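Wiki > Machines > Robots > Teaching by demonstration

Teaching by demonstration

Teaching by demonstration (you'll also see "programming by demonstration" and, in older papers, "lead-through") means getting a robot to do a job by doing the job with it, so that it has something to copy. I've been writing most of the robot pages on this wiki, and this is the one I get asked about most, so I'll try to keep it plain! There are two main ways of going about it: you take hold of the arm and move it yourself, or you stand back and drive it with some sort of controller. 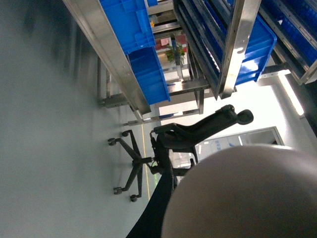
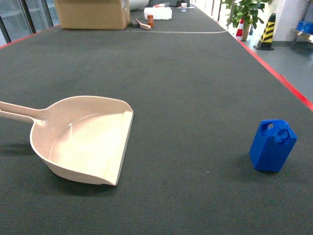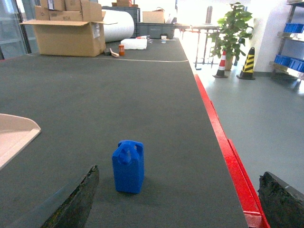

One room, with the blue bins on their racks in the first and third views and the long grey table in the second and third.

A reader going by Briten wrote in to say that the page used to make hand guiding sound like the poor relation, and that for anything involving contact they would still pick it over a controller every time, as you can feel the moment a part starts to bind. Fair point, and I've rewritten the next section with that in mind.

Hand guiding

With hand guiding (kinaesthetic teaching, if you want the long word) the motors are set so the arm gives way when you push it, and the joints record where they've been. It's lovely for beginners. You grab the wrist, you take it where it needs to go, and that's a demonstration. The snag is that your own arms get into everything the cameras record, and a heavy arm will tire you out well before lunch. Two-armed jobs are awkward too, unless you bring a friend.

Remote control

The other way is teleoperation. You might use a pair of small "leader" arms that the big ones follow, or hand-held controllers, or a glove, or (my least favourite) a keyboard. The robot's cameras see only what they would see when it works alone, and that matters a great deal if the pictures are what it's going to learn from. Wrist cameras are good for the last bit of a grasp and rather hopeless for finding your way about, so they're often paired with one higher up.

What you give up is touch. Some rigs send forces back to your hands, but plenty don't, and people new to it tend to squeeze far too hard. I certainly did. My first go was on a Zutura leader set and I spent most of it going up when I meant to go forwards.

How many goes does it take?

It depends on the job and on how the learning is done. A simple playback system needs a single good run, and will then repeat it faithfully even if the thing it's meant to pick up has moved. Learning a policy takes many more. The Fadetcombe workshop notes, which I lean on a lot for this page, give 18 runs for a plain pick and place with the object always in one spot, and 600 once it could be anywhere on the table. Their full set came to 1257 runs, recorded by 7 people, and they kept the fumbled ones in a separate folder. Whether fumbles are worth keeping is still argued over. I'd keep them, myself, especially the ones where the driver misses and then recovers.

Variety seems to count for more than sheer numbers. Move things about, change the lighting, let somebody else have a turn.

Terms

The MacPherson glossary uses "demonstrator" for the person and "episode" for one run from start to finish, and I've stuck to those on the related pages. "Trajectory" gets used for an episode as well, though strictly it's only the path of the arm.

Still to write: a section on force feedback, which I hope to get to in May.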